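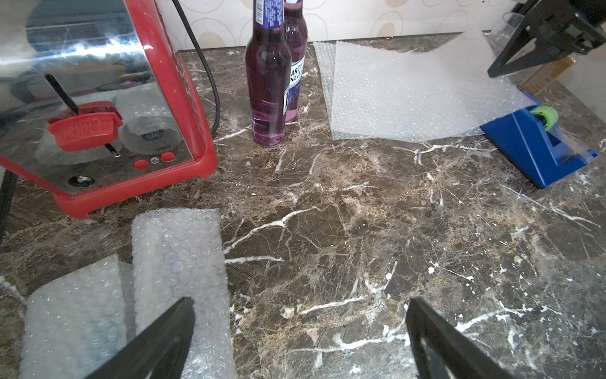 Toaster, lever and dial side

December 2, 2022
Trade test prep, junior electrical technician posts, Clavau depot

Shortlist came through from Zondedville this morning. 116 applied, 35 called for the bench test. Call letters go out Monday by email, paper copy only to people who asked for one on the form. Benedita has the list. Do NOT forward it, it still has home addresses in column F.

Written part first. Used last round's paper as a base. Q7 had two right answers depending on whether you read "line voltage" as phase to phase, so that one is gone. Replaced with a fuse sizing question. Danish sat the whole thing cold and finished well inside the time, but he wrote it half himself in May so that proves nothing. Need somebody who hasnt seen it. Ask Yareli if one of her second-years will do it for lunch.

Bench part. Three stations as agreed:

Station A – continuity and fault finding on the wired board. Board 2 has a sticky relay, swapped it for the spare from the Prata cabinet. Fault is an open neutral behind the second terminal block. Candidate gets the drawing and a meter, nothing else. Mark the method even if they don't find it.

Station B – insulation resistance. Tester set to 1,000 V, dummy motor winding. Looking for: proves dead first, discharges after, writes down the reading with units. Last time people got full marks with no units. Not again. Lourenço wants the lead check worth two marks, I'd give it one. Left it at two for now.

Station C – read a nameplate, pick the overload setting, wire a start/stop from the drawing. This one runs long every time. Cut the second pilot light out of the drawing, it tested nothing except patience.

Meters: checked all of them against the 1,000 ohm standard. Two read high, tagged and put on the top shelf. If you find one on a bench with a yellow tag somebody put it back, please don't. One more has a cracked probe, binned the leads and kept the meter.

Scoring. Written counts 40 percent, bench 60. Beatriz asked again whether college grades come into it. They don't at this stage, grades were only for the shortlist. It says so in the notice but in the small paragraph at the bottom that no one reads, so Benedita will move it up into the call letter. Tie goes to the higher bench score. Still tied, higher on station B.

Problem – the notice says results "within ten working days" and the Drollano HR people count from the test, we were counting from when marks are entered. Use theirs. Means marks in the same evening, both examiners sign each sheet before anyone goes home. No loose pages!! Last round we had a station C sheet turn up in the drill press drawer.

ID check at the door. Name on the ID has to match the call letter. Married names etc, ring Benedita, don't decide it yourself.

Safety glasses: need another box. Gloves ok.

Dry run of station C with Danish this afternoon. He wired it clean but put the stop button in the wrong place on the first go because the drawing labels are tiny. Reprinted on the larger paper. Second go fine. Terminal screws on that board are getting chewed, replace before the real thing.

To do
- new fuse question to Beatriz for sign-off
- screws for board C
- call letter wording, Benedita
- ask Yareli re test sitter
- station B lead check, one mark or two – settle with Lourenço
- second kettle extension for the waiting room, the old one is condemed

Interviews not our problem, that's Zondedville. If candidates ask, say they'll get a letter.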